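회사 소개

안녕하세요, 저는 비랴나 소프티치(Biljana Softić)예요. Duto에서 로봇 작업 표준을 맡고 있고, 어쩌다 보니 이 소개 페이지까지 쓰게 됐네요. 다들 저보다 말을 아끼는 사람들이라서요!

Duto는 로봇 팔로 작은 물건을 집고 옮기는 작업의 규칙을 만드는 회사예요. 로봇을 만들지는 않아요. 이미 로봇을 들여놓은 곳에 가서 작업대는 어떻게 꾸밀지, 사람은 어디까지 다가가도 되는지, 기록은 어떻게 남길지를 같이 정하고 문서로 써 드립니다. 처음엔 레메디오스 사르미엔토와 저 2명이 책상 하나를 나눠 쓰면서 시작했는데, 지금은 12명이 됐어요. (책상도 물론 늘었고요.)

저희가 쓰는 기본 규칙집 이름은 Cusero예요. 첫 판은 80쪽이나 됐는데, 현장에서 끝까지 읽은 분을 한 번도 못 만났어요. 그래서 매년 10월에 다 같이 모여서 줄이고, 고치고, 또 싸웁니다. 제일 오래 싸운 건 작업대 조항이에요. 작업에 쓰는 물건만 올려 둔다, 커피도 휴대폰도 안 된다! 로살리아는 육각 렌치까지는 봐주자는 쪽이었는데 결국 졌어요. 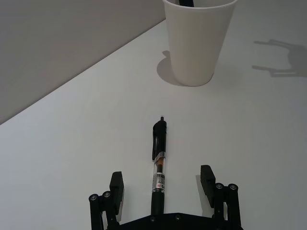 그 조항 바로 다음에 나오는 게 물건 놓는 방향이에요. 펜처럼 길쭉한 물건은 시작할 때 끝이 어느 쪽을 보는지까지 적어 두기로 했어요. 그냥 '펜을 놓는다'라고만 쓰면 사람마다 다르게 놓거든요. 저도 다르게 놨고요. 같은 작업을 오전 조와 오후 조가 나눠서 하는 곳이라면 이 한 줄이 꽤 큰 차이를 만들어요.

그다음은 손에 관한 규칙. 팔이 움직이는 동안에는 작업대 안으로 손을 넣지 않습니다. 물건이 굴러가도, 컵이 넘어져도 일단 정지부터 누르고, 정지된 걸 소리 내어 말하고, 그다음에 손을 넣어요. 소리 내어 말하는 부분을 쑥스러워하는 분들이 많은데 이틀만 해 보시면 입에 붙어요. 팔을 두 대 쓰는 작업대라면 두 대를 다 멈춰야 하고요. 한쪽만 멈추고 손을 넣는 건 저희 교육에서 제일 크게 혼나는 행동이에요(혼내는 사람은 보니파시오 에레로인데, 평소엔 정말 순한 분입니다). 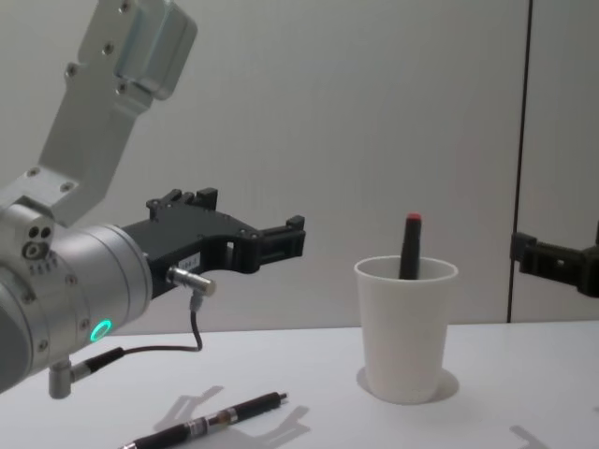 컵과 펜, 그리고 양쪽의 그리퍼

기록 이야기도 해야겠네요. Warkine에서 하는 프로젝트에서는 지금까지 작업 기록지 2,247장을 검토했어요. 잘된 시도만 남기고 싶은 마음은 너무나 이해하지만, 저희는 실패한 시도도 똑같은 양식에 똑같이 적어 달라고 부탁드려요. 놓친 것, 떨어뜨린 것, 중간에 멈춘 것 전부요. 루시아 코르데로가 이 양식을 여섯 번쯤 갈아엎었고, 지금 버전은 한 장 채우는 데 커피 한 모금이면 된다고 본인이 주장해요. (커피는 당연히 작업대 밖에서!)

규칙집을 통째로 받아 가셔도 되지만, 저희는 되도록 직접 찾아가서 반나절쯤 구경부터 하려고 해요. 케이블이 발에 걸리는지, 정지 버튼에 팔이 닿는지는 도면만 봐서는 모르니까요. 그러고 나서 그곳에 맞는 조항만 골라 얇게 묶어 드립니다. 벽에 붙일 한 장짜리도 같이요.

신규 담당자 교육은 Zacharias 교육실에서 하고, 다음 교육은 1월 21일에 시작해요. 로봇을 한 번도 안 만져 보셨어도 괜찮아요. 긴 머리는 묶고, 소매가 넓은 옷은 피하고, 궁금한 건 잔뜩 적어서 오세요. 신청은 문의 페이지에서 받고 있고, 답장은 아마 제가 드릴 거예요.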